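Prirkar opens shared site for teaching robots lab chores

Robot software firm Prirkar has opened a shared teaching site with hardware maker Etano, the two companies said in January. Operators there show two-armed robots how to handle bottles, cups and bins, either by guiding the arms by hand or by steering them from a second set of controls.

The site has 16 robot stations. Prirkar runs the teaching sessions and keeps the recordings. Etano supplies the arms and the grippers and does the repairs.

Work began with a set of 42 tasks drawn from small testing labs. Most are chores that lab workers do many times a day: setting a container upright, moving it into a bin, taking it out again, passing it to someone, putting a lid within reach. Prirkar said it left out anything that involves glass or hazardous liquids for now.

Each task is taught the same way. An operator carries out the full motion through the robot while the arm positions, the gripper opening and the views from the wrist cameras are saved together. The items are then put in new places and the task is done again. Prirkar asks for 900 good recordings of a task before it trains on them. Runs where the operator hesitates for a long time are set aside and looked at separately.

Containers that hold liquid are among the harder items on the list. They are light, they roll, and many are made of cloudy plastic that cameras have trouble picking out against a pale background. The stations use brown work surfaces for part of the task set for that reason, and the operators are told to change the bins and baskets between runs.

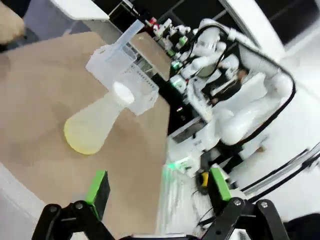

Plastic labware with pale yellow liquid in it, seen from the robot's wrist or gripper.
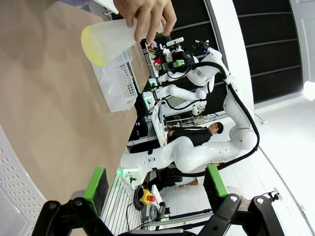 How the stations are run

Operators work in shifts of 2 hours and then trade places with whoever has been resetting the table. The person resetting decides where things go and does not tell the operator ahead of time. Prirkar said early recordings were too much alike when the same person did both jobs.

New operators start with hand guiding, where they hold the arm and move it through the task. They go on to remote control once they can finish a simple pick and place without bumping the bin. Remote control is slower at first, but it keeps the operator's hands out of the camera views during the motion, and Etano said it puts less wear on the joints.

Dreßler, a supplier of plastic labware, is the first outside company to use the site. It wants to know which of its container shapes robots can hold without squeezing them out of form. The company has sent several sizes of cups and flasks and will get a written report on each one. It has not said if it plans to change any of its products.

The recordings are stored in Trumorgate, Prirkar's own system for sorting and labeling robot sessions. Outside users get access to the sessions made with their items. Prirkar has not decided if a wider set will be released.

A second group of tasks is being prepared, including opening screw caps and pouring from one container to another. Both need two arms working at once, and Etano is testing softer finger pads for the caps. The companies did not give a start date for that work. They said the current task set comes first and that more outside firms can apply for station time in March.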